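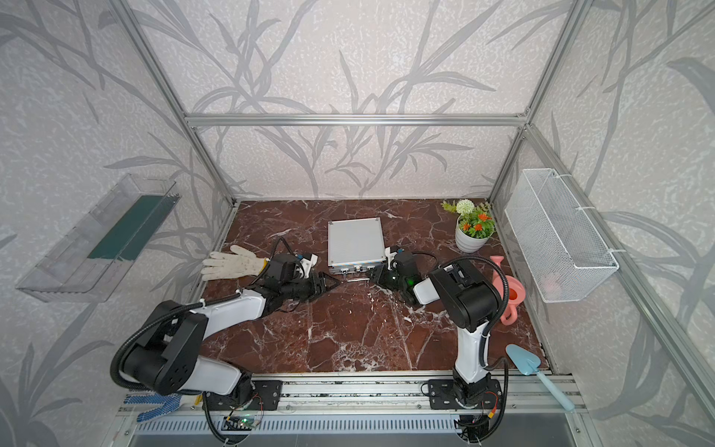
Home Articles Issues For authors Search Log in

29 November 2021
Shares 6 Comments 0

4. Cases, lids and the things left beside them

4.1 What was treated as a case

The household diaries collected in Skinurville used the word "case" very freely. It covered drill boxes, sewing boxes, instrument cases, picnic hampers and, in one entry, a biscuit tin with a belt round it. For this section we kept only rigid containers with a hinged lid, a handle and at least one latch. Soft bags with a stiff base were left out, as were drawers that lift out of a chest, and these are dealt with in Section 5.

That left 130 cases. Most were kept in a hall cupboard, a shed or under a bed, and were brought to a table or worktop when wanted. The diary asked people to write down three moments: when the case was put down, when it was opened and when it went back. The middle one was filled in best. The last was often left blank, and a blank could mean either that the person forgot the diary or that the case was still out. We could not separate these and have treated them as missing.

A flat metal case of the briefcase type came up again and again in the diaries from Candier, where many people keep hand tools at home for small jobs. Figure 4 shows a closed case of this kind on a marble surface, with the handle and latches along the front edge. The lid is ribbed. A knit glove with dark dots and a yellow cuff edge lies on the same surface, and a small pot of flowers stands in the back corner. Several households described much the same mixture on their own tables – one item for the job, one item for the hands, and something that lives there all the time.

4.2 Which way round the case is put down

A case with its latches on one side has a front, and people seem to know this without thinking about it. In the entries that gave a direction, the latches usually faced the person. Where they did not, the writer nearly always mentioned it as a nuisance: the case had been set down by somebody else, or pushed across from the far side of the table, and had to be turned before it could be opened.

Turning was described in two ways. Light cases were spun flat on the surface. Heavy ones were lifted by the handle, swung and put down again, which some people disliked doing on stone or glass. One Candier diary has the line "always a tea towel under it now", with no further comment. Another household kept an old bath mat for the purpose and stored it folded on top of the case in the cupboard.

The depth of the surface mattered more than we had expected. A flat case needs its own depth again behind it if the lid is to lie fully back, and many worktops do not give that much. Where the lid came up against a wall or a row of jars, people either worked with it half open or moved the case to the floor. Working with it half open was the more common choice in kitchens. In sheds the floor was preferred, even by people who complained elsewhere in the diary about kneeling.

4.3 Things that stay and things that move

We divided the other objects on the surface into those that stayed where they were and those that came and went with the job. Plants, radios, fruit bowls and lamps were in the first group. Gloves, cloths, pencils, spectacles and cups were in the second.

Plants were hardly ever moved to make room for a case. They were usually in a corner or against a wall already, so that the open middle of the surface was what remained for the work. Two diaries do record a pot being shifted, in both instances before the case was brought in, and in both the pot was put back the same evening. Fruit bowls were less lucky and some spent a week on the stairs.

Gloves were the most awkward item to place in our scheme. People took them off to work a latch or pick up a screw and put them down wherever the free hand happened to be. A single glove was mentioned more often than a pair. Very few cases had a space inside for gloves, and where there was such a space it had mostly been filled with spare fuses, rubber bands or the instructions. In the Kinyua diaries, gloves were hung on a nail by the door and are nearly absent from the table entries. We do not know whether this is a local habit or simply reflects the households that answered.

4.4 Closing up

Closing was described in fewer words than opening. A typical entry says "shut it" and gives the time. Longer entries tended to be about a lid that would not go down, and the cause was nearly always one of the contents lying across its slot. People pressed on the lid first and looked inside second. A smaller number gave up and left the case with one latch done, and of these some went on to carry it like that.

Gloves and cloths were generally left out until after the case was shut. They then had no obvious home and stayed on the surface, sometimes until the next job. This matches the June visits in Gritov, where the item most often still lying out was something worn or wiped with – the tools themselves had gone away.

4.5 Limits of the diary material

The diaries carried a limit of 1000 characters for each entry, and fuller accounts were cut short by it. People with tidy habits may also have been readier to take part. The direction of the case was not asked for on the form and was given only by those who thought it worth writing, so Section 4.2 should be read with that in mind. A revised form with a small outline of a table, on which the case can be drawn in, is set out in the appendix.

Related articles
Under the bed: seasonal storage in small flats
Hooks, nails and the back of the door
What is kept on a kitchen windowsill
Lids that do not close: a note on household boxes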